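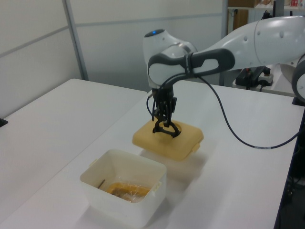
*Lid station, arm holding a yellow lid over the table next to an open container.*

Home | Projects | Data | Docs | Contact
Print this page | E-mail this page

# Pirkitz Lid Handling Set

Recordings and shift notes from the container line at Brimance, where an arm now does part of the lid work that used to be done by hand. Maintained by Hamish Sutherland.

## Contents

- `episodes/` — 301 episodes, one lid each
- `notes/` — shift notes typed up by the line staff
- `survey/` — answers from 15 employees, names removed

## Background

Before the change, packers closed containers for a full shift. Sore thumbs and wrists were the main complaint. The arm picks up the lid by its center and brings it to the container. Filling and final checks are still done by people.

## What changed for staff

Packers now rotate between filling, checking and minding the arm. Stints at the arm last two hours. Most of the survey answers say the hands feel better. Several also say the job got quieter and that they talk less with the person next to them. Two packers asked to go back to filling only, and did.

Nobody's hours were cut during the recording period. The set says nothing about what happened later.

## Known problems

- Lids that stick together are logged as one pick.
- Eight episodes have no matching shift note.
- Notes from the Yadav building use the older form, with no field for stoppages.
- "Darex" in the notes is the staff name for the old hand press — it is not a product code.

## Use

Free for research and training. Please don't use the notes to rate individual workers. Corrections go to Hamish, who updates the set each April.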